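Session 4: Shape of containers and how people understand them
Course: Introduction to Packaging, teacher Mirjam Mösli

Please read pages 40 to 64 of the reader before the session. If you missed Session 3, ask Hubert Reisinger for his notes.

## 1. Shoulder and neck

When we speak about a container we use the words of the body: foot, belly, shoulder, neck, mouth. The shoulder is the part where the wide body becomes narrow. A round shoulder spreads the load when containers are stacked in a carton. A flat shoulder gives more volume for the same height, but it is weaker at the corner.

The *body diameter* is always measured at the widest place, without the label. Write it in millimeters. In the Flarosier exercise many students measured at the shoulder last year, and their cartons came out too small. 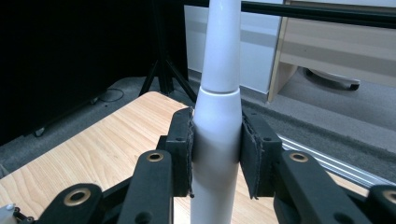
## 2. Headspace

Headspace is the empty room between the product and the closure. Liquids become bigger when they are warm, so a container must not be filled to the top. In our exercise the full volume is 1190 ml and the headspace is 29 ml. Calculate:

- the filled volume in ml
- the headspace as a percent of the full volume

Give the percent with one decimal.

## 3. Label area

The label needs a surface that curves in one direction only. On a surface that curves in two directions, paper makes wrinkles. Draw the label panel first and the shoulder after it. The upper edge of the label should stay a little under the place where the curve begins.

## Homework

Choose one container from your kitchen and draw it from the side at scale 1:1. Mark the five body words from part 1. Bring the drawing on paper, Ingeborg Prantl will collect them at the door.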